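Stulline Two-Finger Gripper Kit for Home-Built Arms
7/5/26, by Iraís Palacios

If you have been building a small arm at home, or at a bench you share with other people, you probably got to the same place we did. The arm moves, it goes more or less where you ask, everybody claps, and then you look at the end of it and realize it has nothing to pick things up with. The Stulline kit is what we put on the end of ours, and after a good many evenings of fiddling with it in the Dranville shop we decided other people might like one too.

The kit fits the Varela arm as is, and it will fit most hobby arms if you don't mind drilling a plate. You get two fingers in black housings, the lit pads that face each other across the opening, the gripper base, a bracket for a small wrist camera, the cable, and a bag of screws with a few spares thrown in (I lose them too). The camera is sold separately, as plenty of you already have one in a drawer. You will need a 12-volt supply, a small hex driver and some patience with the cable.

What people ask me most is what to practice on. Please start soft! Melquiades Carrillo, who did most of the early bench work with me, began with blocks, and all he learned in the first week was how loud a block is when it lands on a tile floor. Plush toys and an old piece of cloth are much kinder company. They squash, they have floppy bits in awkward places, and they give you a fair idea of how your arm copes with shapes that don't have straight sides. A toy carrot is a nice change when you want something that tapers.

Put everything on a tray. Ours has a raised rim and a fine texture on the bottom, and it's one strong color, so the toys show up well in the camera picture. You can pick the whole thing up and go wherever there's room, and that has meant a kitchen counter more often than I planned when I started all this.

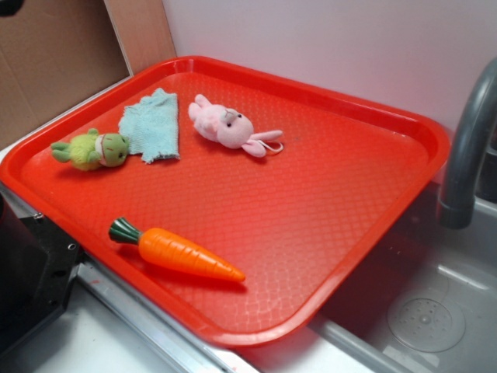
The practice tray on the counter, with the carrot off by itself near the front.

Leave some bare tray between things when you are starting out. Once the arm is behaving, push them closer together and try again, because reaching for a toy with another one right beside it is a whole different evening's work. I like to turn the toys around between tries as well. It's easy to fool yourself into thinking you have a good routine when all you have is one that knows where the bunny's ears were last time.

Putting the gripper together took Oľga Brabec 40 minutes on her first try, with the instructions open and a cup of tea going cold, and she had never built one before. My own first one took a lot longer, but I was writing the instructions as I went. Attach the base to the arm first, then the fingers, then the camera bracket. Run the cable before you tighten the bracket. If you tighten first you will be taking it off again, and I say that as someone who has done it more than once. Move the wrist by hand through its full travel before you power anything up and watch that the cable has slack the whole way around.

Then set the camera angle. You want both fingers showing at the bottom of the view with plenty of tray above them, so you can tell where the opening is in relation to whatever you're after. Tip it up too far and you'll have a lovely view of the room and no idea where your fingers are. 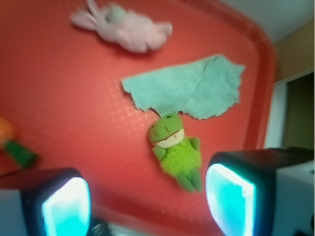 From the wrist camera: the frog lying between the two lit pads.

If the picture from your camera looks washed out, try lowering the exposure a little before you start moving lamps. Close things and far things won't all be sharp together on a small fixed-focus camera, so set it for the distance where you'll be grabbing and live with the rest.

A word about wear. Braulio Quezada kept one set going for 2,000 open-and-close cycles on his own bench, and the only thing he had to do was snug up the finger screws partway through. Check yours now and then. Wipe the pads with a barely damp cloth and pick off any fuzz, as plush sheds more than you'd think.

The kit is $53 and comes in black and light gray. Replacement pads and fingers are sold singly through Gandar, who also cut adapter plates if you send them a drawing of your wrist flange. The next batch after this one is planned for November, so if you are building as a group and want several, write to us early and we'll put your name on them. Natalia Cuevas answers the mail and she is very patient with questions, including the ones that come with a blurry photo and the words "why is it doing this."

Not included: arm, camera, power supply, tray, toys.

Contact Stulline | © 2026 Stulline, Dranville | Back to top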